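Flikach Two-Arm Bench Booth

I get the same email most weeks: can this thing do my chores yet? Short answer – some of them, slowly, and not the ones you hate most. I build and sell the Flikach out of a small shop in Skirkcombe, so I'd love to tell you it folds shirts. It doesn't, at least not in any way you'd put up with!

What it's good at is the fiddly bench stuff. Holding a small part with both grippers, passing it across, setting it down again (you'd be surprised how hard that used to be). The arms share one rail so they can reach the same spot in the middle, and each gripper carries its own camera, so you're not relying on a single view from above.
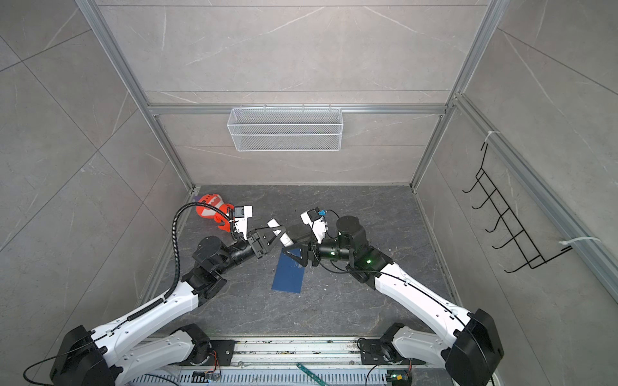 What you get

2 arms with grippers and gripper cameras, the aluminum rail, and the framed booth with marble-pattern panels. Hang whatever you like on the walls – baskets, hook racks, your own odds and ends. The price is $2,444 and assembly takes me 6 hours, but plan on a weekend for your first one. The Nonon control software is included.

Can it work in my shop?

If you sort little parts or load trays all day, maybe. Orozco, my longest-running customer, uses one for kitting small orders, and a person still checks every tray. Soft things are a pain. So are shiny things, and anything heavy is out.

And at home?

I'd wait. Dishes, laundry, a kid's bedroom floor – all still easier by hand, and I say that as someone who has tried all three on a rainy afternoon. Warranty is 18 months on the arms. Cables and finger plates count as wear parts, so order a spare set with your booth.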